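Cada pocos meses alguien anuncia que la manipulación de ropa está resuelta, y cada pocos meses toca leer la letra pequeña. La última vez fue Gadance, el planificador de Amdale, presentado con 581 ensayos y un porcentaje de acierto que prefiero no repetir hasta saber qué entienden por acierto.

Una tela no tiene postura. Un cubo se describe con seis números; una camiseta, con los que uno quiera, y por eso casi todo el software que presume de «entenderla» se conforma con buscar dos esquinas y tirar de ellas. A veces basta. Pero llamar percepción a eso me parece generoso.
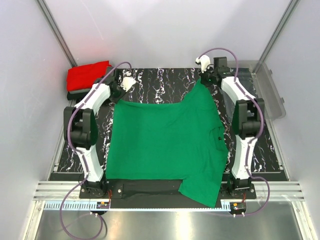
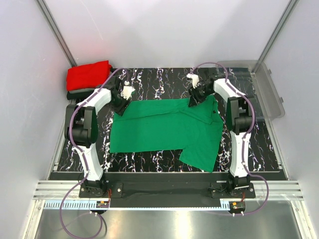 Las dos pinzas, en el borde superior de la camiseta verde.

Última actualización: 1 de octubre de 2021

El agarre es la parte fácil de enseñar. Lo que yo querría ver es el registro del controlador: cuántas veces hubo que replanificar, quién decidió que la prenda estaba lista, qué pasa cuando una manga queda debajo. En Protside publicaron 179 secuencias sin un solo fallo etiquetado – o son genios o borraron la carpeta. Lykkegaard, al menos, admite que casi 18 de sus parámetros se ajustan a mano para cada tejido.

Tampoco me convence el argumento de que con más datos se arregla. Más datos de la misma mesa y la misma luz dan un sistema que conoce muy bien esa mesa. Que prueben con una camisa de lino arrugada, en otra habitación, y que cuelguen los registros completos. Hasta entonces seguiré doblando yo.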